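Turnix Heavy Bag, 2,000 series

Back in stock. The long one, for people who throw kicks as well as hands. Made by Holovko, shipped out of our Ulen warehouse same as always.

Outer shell is one piece, double stitched at the seams, six hanging straps up top. Swivel and chain included. Ceiling mount NOT included, please check before you order, we get alot of returns on this.

Fill: shredded textile, packed by machine, no sand. Older Turnix bags had a sand core and it settled to the bottom after a year or so and you'd end up punching a brick. Gone now. If yours does go hard low down, take it off the chain, lay it flat, roll it, rehang it upside down for a week.
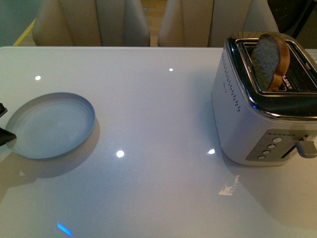

Chain adjusts in 2 inch steps. Hang it so the middle of the bag sits level with your ribs. Body punchers go a little higher, kickers lower. Anchor ring on the bottom if you want less swing.

Mount rating: use one rated for 600 lb or more. The bag weighs a lot less than that but it moves when you hit it, and drywall anchors won't hold. Find a joist.

Wipe down with a damp cloth after use. No bleach, no solvent sprays. Wear wraps and gloves, the shell will take the skin off bare knuckels.

Colors: black, or black with red band. Red band is slow to come in, next batch April.

Spare parts
Strap set, order no. 728
Swivel only, see the Liltau hardware page
Refill bags, sold in pairs

Gyms ordering five or more, email first for the freight price. Dont check out online, the cart charges full shipping on every bag.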